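How I Set Up and Log a Battery-Sorting Demo

I've been collecting hand-held gripper demos for the Plivau tasks since January, and I've thrown away more of my own work than I'd like to admit. My first batch was 56 takes, and I kept 16 of them! So I wrote myself some house rules, and a few people on the Ionescu list asked me to post them.

Start with the table. I like a plain white surface with the drawer unit toward the back and plenty of open space in front of it. Wipe everything down, put your phone somewhere else, and check both finger pads before you pick the gripper up. If a pad is so ragged that it catches on things, swap it and write the swap in the log (the pads change how a grip behaves, and you will forget which day you did it).

Then open the fingers all the way and hold still over the table for a slow count of four. Every take starts like that, even the practice ones.

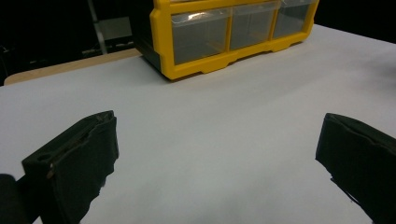 Do I have to start over if I fumble a pick?
Keep going and try the pick again, as long as nobody's free hand has touched anything. Mark the take as "recovered" in the log. If you reached in to fix it, stop and mark it "void."

Next come the parts. For this task I use three AA cells, and I put them down a little differently each time. It's so tempting to line them up like soldiers, and then you end up with a pile of takes that are all the same take. Leave room for the fingers to get down on either side. 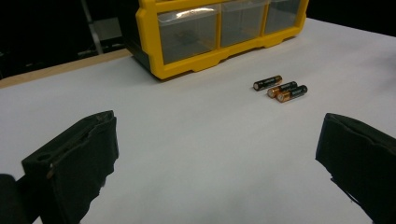

I also keep a short list taped inside my notebook, and I read it before each session:

One task per take, with the task name written down first.
Move at the speed you'd want the robot to move.
No hands in the workspace after the start count.
Loose cells go back in their case at breaks, never in a pocket with keys.
Damaged or leaking cells come off the table for good.

The speed rule is the one I break most. I get comfortable, I start rushing, and then the takes from the end of the session look nothing like the early ones. Now I stop for a stretch whenever I catch myself doing it.

Come in from more than one side, too. I used to stand in the same spot for a whole session, and the Flukton reviewers sent the lot back. Shift your feet, turn the gripper a bit, and note the change.

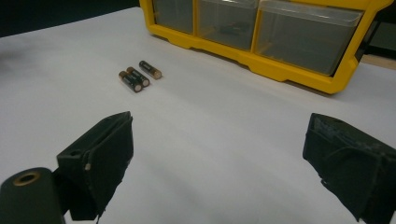
Three AA cells and the yellow drawer unit, fingers open.

For naming, I go task, session, take, so a folder might read "drawer-cells, 4, 589." Never reuse a number, even for a void take. When I'm done I copy everything to the Prilari drive, open a few files to make sure they play, and only then clear the card.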